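## 7. Bag-Packing Routine: Set-Up and Limits

Section 7 covers the bag-packing routine of the Vomumach two-arm bench. Read it before running the routine without an operator in reach. Packing groceries is a household chore most people do without looking, and the bench does not yet do it at that level. The limits in 7.4 apply to every installation.

### 7.1 Preparing the floor

1. Home both arms and confirm that the bench controller reports READY.
2. Wipe the floor panel. Remove paper scraps and film offcuts.
3. Open the bag fully by hand and stand it upright within reach of both arms.
4. Lay the packages flat, either side up. Leave room for one open gripper between neighbors.
5. Start Priduvum and load the profile `soft-pack`.

**Note:** Priduvum does not read package text. A package lying on its face or upside down needs no correction.
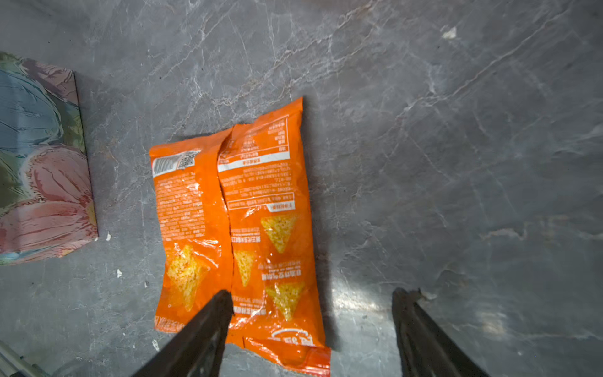

*Figure 7-1. Wrist view, fingers open. Snack bag with back panel up.*

Film packages reflect light. If the wrist view shows white streaks across the seal, lower the lamp setting and repeat the preview. Do not tape over the package.

### 7.2 Setting the grip

1. Select **Grip > Soft film**.
2. Set the closing force to 13. Higher values can burst a sealed pouch.
3. Set the lift speed to 126.
4. Run one pick with an operator at the stop button.
5. If the package slides out, move the grasp point toward a sealed edge and repeat. Leave the force as it is.

**Caution:** Keep hands off the floor panel while either arm is enabled. The arms do not detect people.

### 7.3 Placing into the bag

Placement is harder than picking. The bag changes shape each time something goes in, and the handles move with it. The Shukla planner treats the rim as fixed for the length of one placement, then measures it again.
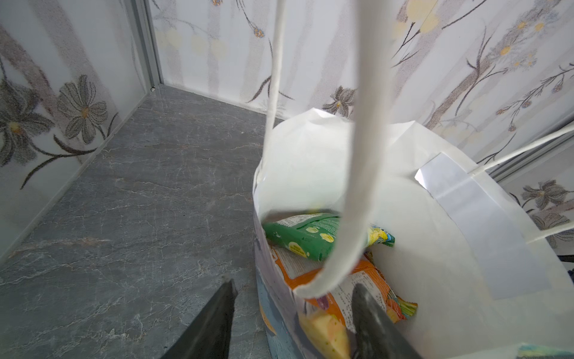
Placement depth is set from the top of the pile, so it has to be measured again for each package. Use **Measure pile** before every release. A handle hanging into the mouth, like the long white one looping down over the snacks, can be read as the top of the pile and will give a false depth. Fold handles outward by hand before starting. The routine has no step for this.

1. Select **Place > Open bag**.
2. Set the release height to 200.
3. Enable **Rim check**. With a crumpled rim, expect error 2757 (rim not found). Straighten the rim and press **Resume**.

### 7.4 Dividing work between the arms

Assign each arm its own side of the floor. Shared zones are supported, but they slow the routine, as one arm waits whenever the other is in the zone. On the Lornow rail kit the base spacing is fixed – do not shift a base to enlarge a zone.
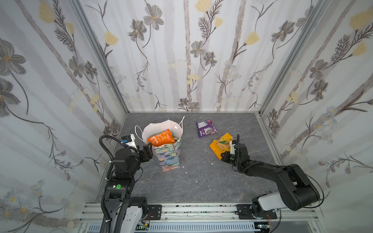

The arm farther from the bag normally does the picking, and the nearer arm stays at the rim. A pick near the far side starts with a grip on the package edge, as with the right gripper closed on the yellow candy bag while the left one is positioned beside the paper bag. Wide pouches held this way may swing during transfer. Reduce the transfer speed for them before changing anything else.

Known limits of the current release:

- Packages are placed in pick order. The routine does not put heavy items at the bottom.
- A bag that has tipped over is not stood up again. Stop and reset by hand.
- Upright boxes require the profile `rigid-pack`. Switching profiles in mid-run is not supported.
- A package resting across the rim may be logged as placed. 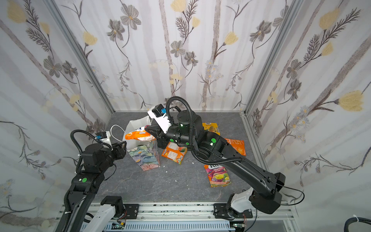

For the last of these, check the bag by eye at the end of each run and correct the log under **Run > Edit result**. Uncorrected entries make the success rate look better than it is. Until rim checking improves, plan on an operator for the whole run – the routine saves reaching and lifting, but it does not yet save attention.

### 7.5 Ending a run

1. Press **Finish** and wait for both arms to park.
2. Disable the arms before removing the bag.
3. Export the log.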